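Ata da reunião do Grupo de Trabalho Igualdade no Emprego – Rede Stillmont
Abril, 18h30, sala do primeiro andar
Presentes: nove membros do grupo, duas representantes da associação Chamoun e uma técnica do programa Trekance. A ata anterior foi aprovada sem alterações.

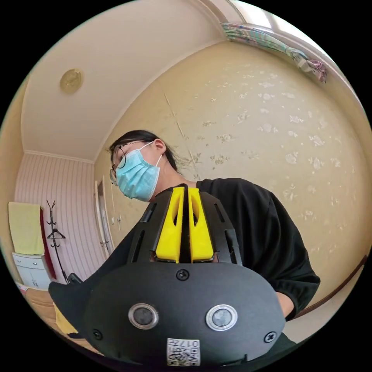
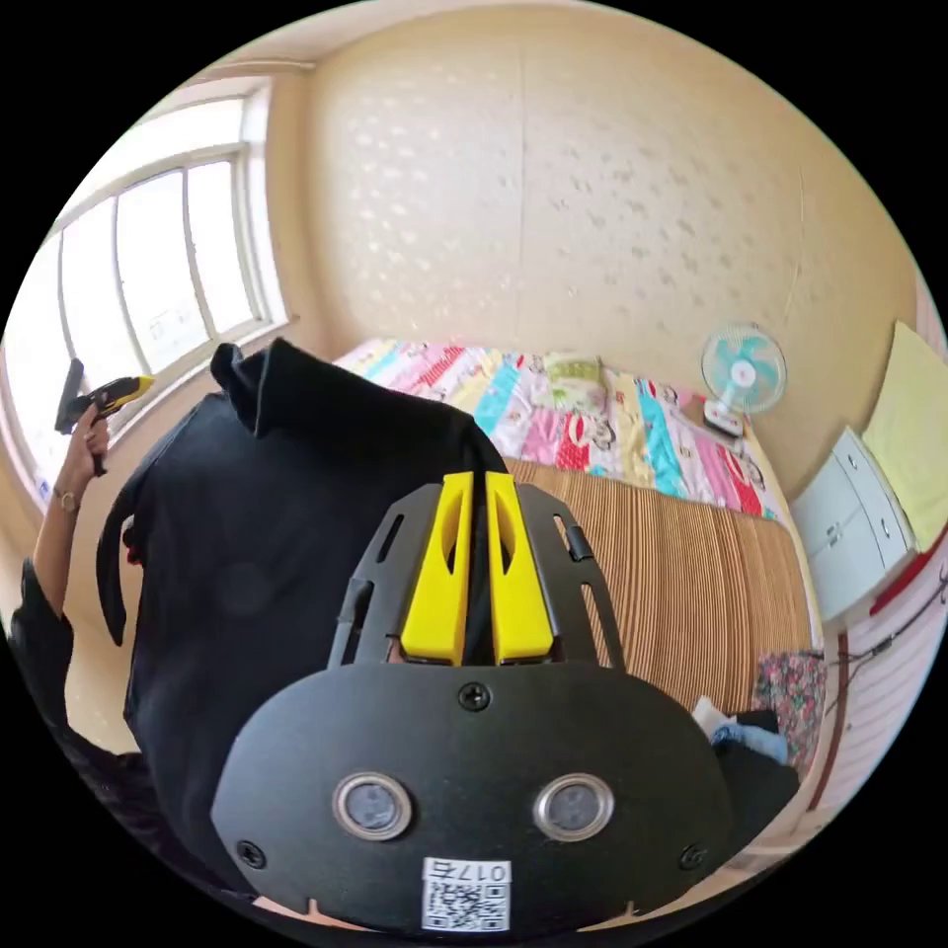 Pinças manuais em preto e amarelo.

1. Resultados do inquérito sobre tempo e cuidados

A coordenação abriu com a notícia que todos esperavam: o inquérito fechou com 1053 respostas, quando a meta inicial era de 400. Houve palmas! Foi recordado que, no outono, a maior preocupação era não chegar sequer a metade da meta, e agradeceu-se às equipas de rua, que fizeram as últimas entrevistas à porta dos centros de saúde e nas paragens de autocarro.

A leitura preliminar confirma o que se ouvia nas sessões de bairro. As mulheres que responderam assumem a maior parte do cuidado de filhos e de pais idosos, e muitas reduziram o horário de trabalho ou recusaram uma promoção por esse motivo. Entre os homens mais novos há uma vontade clara de gozar a licença parental completa – vários escreveram comentários longos, muito bonitos, que o grupo quer aproveitar no relatório (com autorização e sem identificar quem os escreveu).

Uma das representantes da Chamoun pediu cautela com as perguntas sobre rendimento, deixadas em branco em muitos questionários. Ficou acordado que o capítulo salarial leva uma nota metodológica logo na primeira página.

2. Programa de mentoria Trekance

A técnica apresentou o ponto da situação. Inscreveram-se 146 mulheres e 129 já têm mentora ou mentor atribuído. As restantes estão à espera de alguém da mesma área profissional, sobretudo na logística e na contabilidade, e pede-se a todas as organizações da rede que divulguem o apelo.

O entusiasmo é grande. Duas participantes do primeiro ciclo voltaram agora como mentoras, e uma delas abriu entretanto o próprio ateliê. O grupo considerou que era exatamente para isto que o programa tinha sido criado e gostaria de as ouvir no encontro de junho, se estiverem disponíveis.

Discutiu-se o horário das sessões. O das 17h deixa de fora quem sai do trabalho às 18h, e o das 20h complica a vida a quem tem crianças pequenas. Vai experimentar-se, durante dois meses, uma sessão à hora de almoço, com a noturna a passar para as 19h15 e com espaço infantil assegurado.

3. Representação nas direções das associações locais

Foi lido o levantamento feito em Callow. As mulheres são maioria entre os associados de quase todas as coletividades, mas continuam a ser minoria nas direções, e a presidência é o cargo onde a diferença mais se nota. As exceções são o coro e o clube de remo, que mudou os estatutos no ano passado e tem hoje uma direção paritária.

A discussão foi animada. Uma parte do grupo defende que o apoio da rede fique condicionado a um compromisso escrito de paridade; outra parte receia afastar as coletividades mais pequenas, que já têm dificuldade em formar listas. Não houve votação. Ficou decidido convidar o clube de remo a contar como fez a mudança e retomar o assunto na próxima reunião, com uma proposta de texto em cima da mesa.

4. Encontro de junho

O auditório está reservado. O programa da manhã será dedicado ao inquérito e o da tarde a oficinas sobre negociação salarial, partilha de tarefas em casa e regresso ao trabalho depois de uma licença. Foi aprovada por unanimidade a interpretação em língua gestual em todas as sessões, incluindo as oficinas.

5. Outros assuntos

O boletim passa a sair de dois em dois meses. Aceitam-se textos até ao dia 20, de preferência curtos.

Tarefas
Coordenação: nota metodológica e primeira versão do relatório – antes da próxima reunião.
Chamoun: revisão do capítulo salarial.
Trekance: novo horário e apelo a mentoras e mentores.
Subgrupo de Callow: convite ao clube de remo e proposta de texto sobre paridade.

A reunião terminou às 20h40. A próxima realiza-se em maio, à mesma hora e na mesma sala.

© Rede Stillmont | Contactos | Voltar ao topo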